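Keeping an old desktop computer cool at home
Coltdale Home Notes, Apr 4, 2021

Dust and heat are the two things that make an old desktop noisy. I clean ours every year before August, when our room is the warmest. The work needs a soft brush, a can of air and a free table.

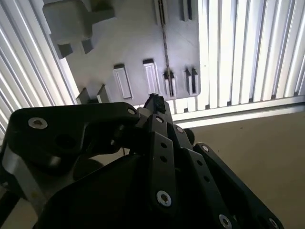
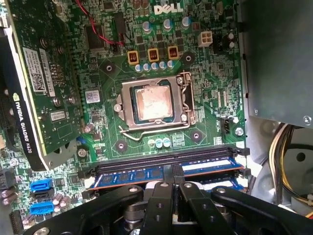

Second picture: Dell board, with old paste still on the processor.

Shut the computer down and pull the power cord from the wall. Then press the power button once, so the remaining charge goes out. Touch bare metal before you put your hand inside.

Hold each fan with one finger while you blow the air. If it spins freely from the air, the bearing can be damaged. Keep the can upright, or cold liquid will come out.

If you take the cooler off, the paste must be new when it goes back. Wipe the old one with a coffee filter and a little strong alcohol. It should be above 90 percent. A drop like a small pea is enough. Tighten the screws crosswise, 2 turns at a time.

Dust filters from foam can be washed in the sink with dish soap. Let them dry overnight, also if they feel dry already.

Place of the computer is important too. Ours stood on the carpet in the Uvmont apartment and was full of lint after one winter. Now it is on a low shelf, with a hand of free space behind it.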